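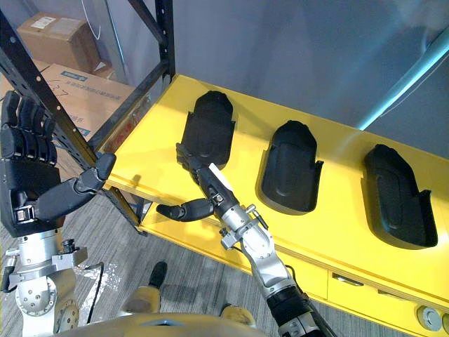 What's the best way to store moulded foam inserts between packing days?

Flat on a shelf, one deep, right way up, with nothing sitting on top of them.

Notes from the packing bench
21/01/2018
By Myrtle Delacroix

I get asked that one more than anything else, usually by somebody standing in the doorway with a squashed insert in each hand, so I thought I'd put the answer first this time and then waffle on afterwards for anyone who wants the rest.

We've had a big sort-out of the foam. If you've been down to the packing end since Christmas you'll have noticed (I hope you've noticed!) that the black inserts now live on the yellow shelf, in a row, where you can get at them. Before that they were in a sack. A very large sack, admittedly, but a sack all the same, and whoever got to the bottom of it ended up with foam the shape of a boiled potato.

The trouble with moulded foam is that it looks as if it doesn't mind. You squeeze it, it springs back, you think lovely, I'll wedge another dozen in. Then it spends six weeks folded in half under the tape guns and the raised rim takes on a lean, and the thing you're packing sits crooked in its box. Gus Mercado opened a return in the autumn where the lid had bowed up in the middle, and it was all down to one tired insert. He kept it on his desk for ages as a warning to others.

So, how we're doing it now. The inserts go on the shelf with the rim facing up and the oval recess where you can see it. Don't nest them, even though they look as though they'd like to be nested. There's a little notched step cut into one side, and I'd like all of those pointing the same way – it makes picking them up and dropping them in the box so much quicker, and you stop having to turn each one round in your hands like a jigsaw piece. I tried it both ways one afternoon with the radio on and there's no comparison.

Leave a bit of a gap between one and the next as well. You want room to get your fingers down to the edge and lift from there. If they're jammed up tight people pinch the rim and pull, and a pinched rim tears sooner or later. I've got a small pile of torn ones under the bench which I can't quite bring myself to throw out. They're very good for kneeling on.

Dust is the other thing. Black foam shows everything, and we have carpet underfoot, so fluff gets about. I was using a damp cloth until Vaughn Abernathy pointed out that I was mostly making grey smears, and he was right, annoyingly. A soft dry brush is much better. There's one hanging on a string by the labels. Please leave it on the string! We're on our third.

We had 3533 inserts come through last year across the Fusa and Girkari orders, and I wrote off 84 of them. That may not sound many, but most of those 84 were perfectly good when they arrived and got spoiled by us, through leaning and stacking and being used as a doorstop (you know who you are). I'd love to get the number right down this year.

The next delivery is due in February and it's a big one, 2000 pieces, so there'll be a few days when the place is a bit of a squeeze. Anything we aren't using that week stays in its carton until it's wanted. Write the date on the carton in big letters, please, on the side that faces out, and use up the older stock first. Ye-ji Min has very kindly offered to print some proper labels so we don't have to rely on my handwriting, which has been compared to a spider falling downstairs.

A few of you have asked about the Greco boxes and whether the same inserts will do for those. They'll go in if you push, but they ride up at one end and the lid won't close flat, so I'd say leave them alone. Clyde Haddad is getting a sample in the right size and I'll report back once I've had a play with it. The Lukex ones are fine as they are, carry on.

Oh, and tape. I know the yellow shelf is a handy height for a roll of tape, a mug, a pair of scissors and somebody's sandwiches. I've done it myself. But scissors have points and foam is soft, and I found a neat row of stab marks in a brand new insert last week. There are hooks for the scissors now. I screwed them in myself and they're only slightly wonky.

If you've got any inserts squirrelled away in a drawer somewhere, bring them back and I'll see which ones can be saved. Some of the leaning ones do relax if they're left flat for a few days, so it's always worth a try before they go in the bin. I'm at the bench most mornings until the post goes, and there's usually a tin of shortbread open.

This site uses cookies. By continuing to read you agree to our use of them. Accept | Settings

Contact us | Copyright 2018 | Back to top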